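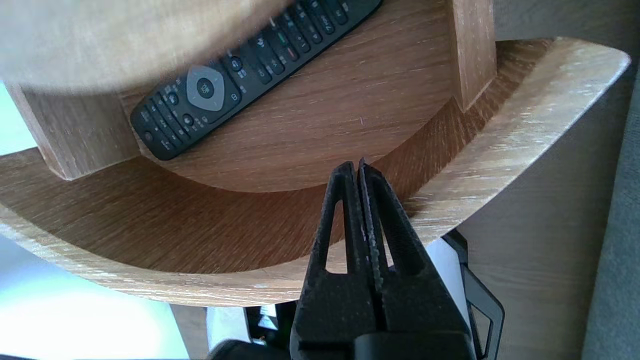

I have a soft spot for a round bedside table, and I've spent more of October than I'd like to admit getting ours sorted out before the cold-weather guests start turning up. For those of you who are new to this newsletter, we have one little guest room at the back of the house, and it gets used far more than I ever expected when we set it up (hello to all the cousins). The table in there is a pale wood one with a lower shelf that has a raised, curved rim, and I can't tell you how much I love that rim! Put a TV remote down on the shelf and there's an edge between it and the floor. Our old table was a flat square thing from a yard sale, and the remote lived under the bed more often than on top of anything. My brother-in-law Valter once spent an entire ball game changing channels by crawling over to the set.

So, the table. I got it from Claeys, the secondhand furniture place out past the feed store, for 58 dollars, and I talked myself in and out of it twice in the parking lot. What sold me was the drawer. It sits under the round top, same wood, with a curved wooden handle you can find in the dark with your hand. I'm a big believer in a guest having a drawer. People arrive with glasses, pills, earplugs, a retainer, three kinds of charger, and if you only give them a tabletop it all ends up in a heap next to the lamp. Then somebody reaches for a glass of water at two in the morning and, well, you know.

I used to fill the guest drawer with things I thought people would want. Sewing kit, notepad, a deck of cards, the takeout menus from Drerbridge, a little flashlight, tissues. Olga Cantero stayed with us for a week last spring and told me (nicely, she's always nice) that she'd had to put her own things on the windowsill. That stuck with me. Now I clear it right out before anybody comes. The tissues moved to the dresser and the menus went on the fridge where the rest of us can use them too.

While I was at it I gave the inside a good going over. If you've bought an old drawer and it smells like somebody's attic, pull it out, vacuum the corners with the skinny attachment, and wipe it with a cloth that's barely damp with a drop of dish soap. Then leave it open overnight. I've read all the advice about coffee grounds and charcoal and I'm sure it works fine, but open air has done it for me every time except once, and that was a hope chest that had held mothballs since the Carter administration. For a drawer that sticks, rub a plain white candle along the runners. Mine needed it on one side only. 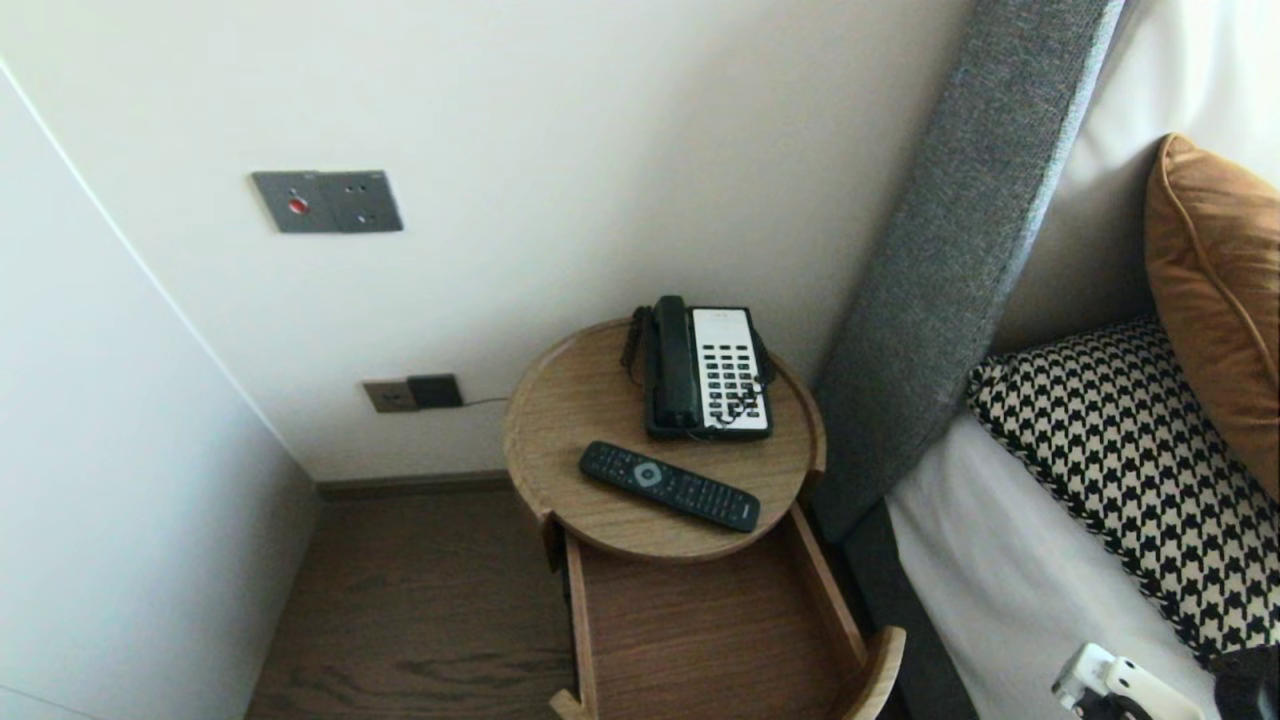
Now for the telephone question, which I get every single time I mention this room. Yes, we keep a real phone by the guest bed, a black one with a coiled cord, and yes, it's plugged in and has a dial tone. Cell service back here is terrible. You get one bar if you stand in the tub. When my uncle Teodoro came to stay he was waiting on a call about his knee, and he'd have been out in the driveway in his robe all morning without it. After that I decided the phone was staying, and it gets the left-over corner of the tabletop or the middle of it, depending on who's been in there.

That does mean the top fills up fast. A phone takes more room than you remember! I've landed on a rule of one big thing and one small thing up top, and everything else goes in the drawer or down on the shelf. The phone is the big thing. The small thing can be the remote or a water glass or whatever you're reading, and you can swap them as you like. When I'm making up the room I usually start the remote on the shelf and let the guest decide where it wants to live.

A quick word about the bed, as a few of you wrote in after the last issue. I finally found a houndstooth cushion, black and white, after looking for ages, and it cost me 20 dollars at the Tindar outlet. Against a plain white sheet it looks so sharp. The tan pillow is the leather-look kind, and I use it for sitting up against, nothing more. It wipes clean, which matters with my family and their toast. With the gray headboard I was worried the whole corner would go chilly, but between the tan and the wood of the table I think it's come out warm enough.

The other thing I did was measure properly, finally. Leonidas Chrysikopoulos, who fixed our porch steps, gave me a tip years ago that I've always half ignored: a bedside table wants to be close to level with the top of the mattress, or a touch under. Go higher and you're knocking things over with your elbow, go much lower and you're fishing around for them. Measure with the bed made up and somebody sitting on it! An empty mattress will fool you. I also make sure there's room to pull the drawer all the way open without hitting anything, and that I can still get a hand in to reach the outlet behind.

Next on my list is a lamp for that corner. I saw one in the Dusard catalog for 105 dollars and closed the catalog. If any of you have a favorite small lamp, something with a switch on the base so a guest doesn't have to go hunting up under the shade, please write and tell me. Cayetano is coming on Saturday with his two girls and I'd love to have it solved by then, though he'd sleep happily in a shed, bless him.

Oh, and the candle trick works on windows too, the old wooden kind. I'm doing the ones in the hall tomorrow.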